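The Room at Stasuder

Arturo Cattaneo had been promising his sister a letter for 14 years, and on the first evening in the new place he finally sat down and began it.
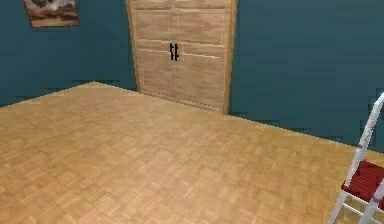 Dear Pia, he wrote, and then he got up to see about the coffee, and to listen to the train going down to Laltar, and to look for a better pen. He had so much to tell her! There was the bakery he'd sold to the Donati boys (good boys, though they burned the rolls), and there was the dog, and there was Mama's recipe for plum cake, which he had wrongly accused her of stealing — that was the hard part, and he'd been circling it for years.

By midnight he had three lines. The third one said he'd found the recipe inside his own winter boot box, and that he was sorry, and would she come in September, when the plums were ripe.

He walked it to the mailbox in his slippers.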